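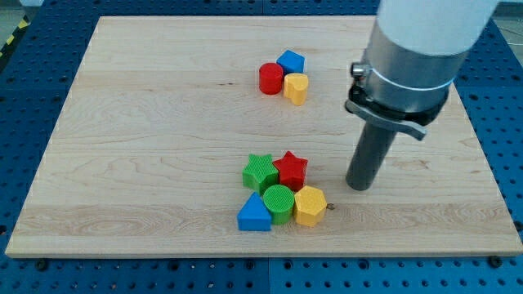 Section 4: Preparing and oiling your board

A bare maple board is a lovely thing to start with, and most of the pleasure of this set is in getting to know it before you play on it! Every Tundance board comes from a different piece of wood, so yours will have its own color and its own markings. The one on the blue perforated table runs from pale cream to honey, with wavy grain lines, a few darker streaks and a few small knots. Streaks and knots like these are part of the wood and don't need to be sanded out. Take a minute to find yours – you'll soon be using them as landmarks when you set out the blocks.

What you need
Board oil (the small Furkham bottle, or any food-safe mineral oil)
Two lint-free cloths
The fine sanding pad from the accessory bag
A flat surface larger than the board

4.1 Setting the board down

1. Wipe the work surface. A single crumb of grit can leave a scratch on the underside.
2. Lay the board flat, leaving a strip of table showing on all four sides so your fingers can get under the edges.
3. Press on each corner in turn. If the board rocks, turn it over and try again.

Note: A perforated table is great for this job. Air reaches the underside and the board settles more evenly. Check that any screw heads near the board are flush before you slide it.

4.2 Sanding

1. Work with the grain, using long, light strokes and the full width of the pad.
2. Go over the edges once only. They are softened at the Gevcombe workshop and need very little help.
3. Wipe off the dust with a dry cloth.

Caution: Do not use a power sander. It will round over the corners before you notice.

4.3 Oiling

1. Pour a spoonful of oil into the middle of the board and spread it outward with a cloth. Watch the grain come up – this is the best bit!
2. Leave for 15 minutes.
3. Wipe away whatever is still sitting on the surface.
4. Turn the board over and repeat on the other side. Always oil both faces on the same day, or the board may cup.
5. Stand it on edge for nearly 30 hours, away from radiators and direct sun.

Caution: Lay oily cloths out flat outdoors to dry before throwing them away. Never leave them bunched up.

4.4 First use

Run your palm across the wood. If it feels tacky, give it another night. Once it feels dry and smooth, bring out the blocks and go on to Section 5, which covers the starting layouts by Liesbeth Peeters.

Re-oil every June, or whenever the surface starts to look chalky.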